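A Morning at Kovarard, Being Outperformed by a Glove

The open day at Kovarard was advertised as "hands-on," and I assumed this meant a table of leaflets and a pen. I have been to a lot of open days. I own a lot of pens.

Kovarard occupies the upper floor of a building it shares with a tile showroom, and on 5th August they let the public up the stairs in batches. Ours was led by Dymphna Costello, who runs the teaching room and has the patience of someone who spends her working life watching other people miss things by half an inch. She gave us name stickers. Mine fell off on the landing and I spent the visit being called "sir."

The first stop was the recording room, known in the building as Skerach after some rock or other that the founder once got stranded on. The idea is simple enough to explain to a man who has lost his sticker. You want a robot to pick something up. You could write instructions, and they did that for a couple of years, and Dymphna described those years in the tone people use for a first marriage. Now a person puts on a glove, moves their own hand, and the robot's hand copies it. All of it gets saved. Do it enough times and the machine is supposed to work out the general principle of picking things up, which I have been relying on for decades without knowing there was one.

Enough times, I asked. "For one object, on one table, 200 good ones," she said. And how many bad ones? She said they kept those too, in a different folder.

Colm Buckley was on the glove when we came in. He did not look up. He had the slightly lowered shoulders of a person carrying a full bowl of soup, and when his fingers closed, the silver ones on the table closed too, a shade later. The lag is small, but you can't stop noticing it, like a dubbed film. The first thing they teach new operators is to wait for the hand. The second thing is to stop talking with their own hands while wearing the glove. There had been an incident with a mug.

The lesson when we arrived concerned a potato, or at any rate a potato-shaped thing. It had a table of groceries for company, and I was pleased to see Oreo-style cookies on the syllabus. Round objects are easy to touch and hard to keep, Colm told us, still not looking up. He comes down over the top with the fingers and tucks the thumb in underneath, and he does it at the same unhurried speed every time. If he rushes, the robot learns to rush.

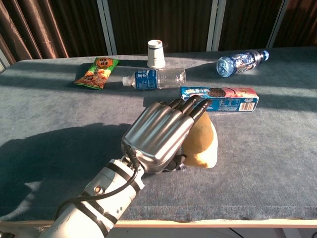 My turn on the glove

They have a second setup for visitors, with a plainer hand and a foam block nobody minds losing. Kevin Foley straps you in. It feels like a cycling glove with opinions. You make a fist, spread your fingers, touch the thumb to each fingertip in turn, and a screen tells you that you are now calibrated, a thing no screen had ever said to me before.

I knocked the block over. I knocked it over again from the other side. On my third go I gripped it beautifully and lifted my arm, forgetting that my wrist was also part of the arrangement, and presented the block upside down to a woman from the tile showroom. She thanked me. Kevin asked whether I'd like that one saved.

What surprised me is how little you can feel. You see the fingers touch the block and your own fingers are closing on air, so you squeeze harder and harder out of pure doubt. Kevin says everybody does it, and that after a week or so your eyes take over the job. He also says he now can't open a jar at home without thinking about his thumb.

A child of eight or nine went after me and did it first time. We will say no more about that.

Leading it by the wrist

Across the corridor Róisín Sheehan showed us the older method, which uses no glove at all. You take hold of the arm itself and walk it through the motion like a dance partner who has had the bones taken out. It remembers where you put it. For slow, fixed jobs such as moving a tray from one shelf to the next, she prefers it, and she made a good case. I liked it too. My tray arrived on its shelf at the second attempt, and I may have looked around to see who was watching.

The catch is that your own arms get in the way of the cameras, so the robot ends up with footage of your sleeve. Róisín wears the same gray sweatshirt for every session.

Practicalities

The tour takes 62 minutes according to the leaflet (yes, there was a leaflet). Wear something with loose cuffs, and go early, as the line for the glove had reached the stairs when I left. Coffee is on the ground floor beside the grout samples. I did get a pen.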